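In Praise of the Slow Second Book

I finished the second Braltus novel at two in the morning and I have been pestering everyone I know about it ever since. For anyone who missed the first one: it's a paranormal romance series set in the river town of Wokum, where the shifters run the ferry and the humans pretend not to notice. Book one gave us the kiss on the dock. Book two makes us wait 33 chapters for another one, and I loved every single page of that wait.

I know plenty of readers didn't. The reviews I've read are full of people who wanted the couple back together by chapter seven, and I get it! You come back to a series for the heat, you've been counting down since May, and then the author hands you a long winter of two people fixing a boathouse and not talking about what happened. But I think the second book is where a romance series earns its keep, and I wish more writers would let it take its time.

Think about what a first book has to do. It has to sell you the town, the curse, the rules about full moons, the best friend who is obviously getting book three. The love story gets squeezed in between all that. By the end you believe these two want each other, sure. You don't yet know how they argue about money, or what he's like with a fever, or whether she can stand his mother. Book two can go there, and when it does I'm a goner.

The Tavska books did this years ago and I still reread them. There's a stretch in the second one, maybe 20 pages, where the heroine and her wolf are snowed in and mostly play cards. She cheats. He knows she cheats. I would not trade those pages for any bedroom scene in the whole series (and there are some very good bedroom scenes in that series).

The other way to do it is the breakup that comes out of nowhere, and I'm tired of that one. An ex shows up, somebody overhears half a phone call, and off they go to be miserable until the last chapter. Frade has a fantastic villain and the funniest dragon I've met in print, and its second book still lost me right there - all that trust from book one gone over a letter nobody bothered to read to the end.

A slow book still needs tension, and Braltus has it by the bucket. Every time he hands her a hammer I held my breath. The author knows exactly how close these two are standing at any moment, and so do you.

So if you bounced off it the first time, please go back and give it another shot on a rainy weekend. Skip the prologue if you have to. Then come find me in the comments, I want to talk about the boathouse roof!
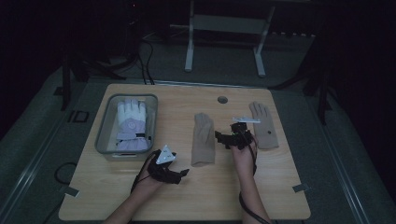 Two gloved hands at a wooden table.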